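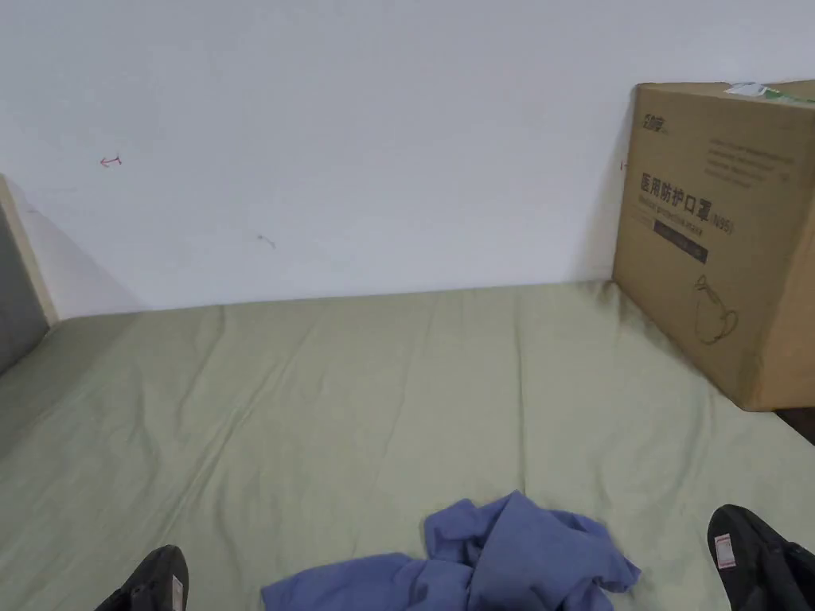
Room Turnover Assistant, part-time
Heltow Furnished Rooms, Gollside
Posted June 10, 2026

Heltow rents furnished bedrooms to people on short work contracts. We are hiring two assistants to get rooms ready between tenants. Our rooms are simple: a bed, plain walls, and storage. Most of the job is making the bed properly and dealing with whatever is still in the room.

What you will do

Strip the bed, check the mattress and put on a clean fitted sheet. Sheets should be pulled smooth at the corners and along the wall side, where they tend to bunch up.

Check walls for scuffs, pencil marks and drawings. Light marks come off with a damp sponge. Anything that doesn't — pen, tape residue, chipped paint — goes on the room sheet for the painter.

Move cartons and loose items off the bed before you start. Sealed cartons are not to be opened. Label them with the room number and take them to the storeroom on Górecki Street.

Wipe down bed frames, side panels and baseboards.

Hours and pay

Shifts are 6 hours, starting at 9:30 in the morning. Pay is 400 per week, paid every second week, with bus fare between buildings covered. The job runs through November and may be extended.

What we ask for

You should be able to lift a full carton and pull a bed frame away from the wall with one other person. Cleaning or hotel experience is useful but we will train you. Basic written English is needed for the room sheets. You will work in pairs for the first month — after that, sometimes alone.

How to apply

Leave a short note with your phone number and the days you can work at the Heltow office, Room 211, Stavby House, Gollside. No resume is required. Applicants we want to meet will be asked to come in for a paid trial shift.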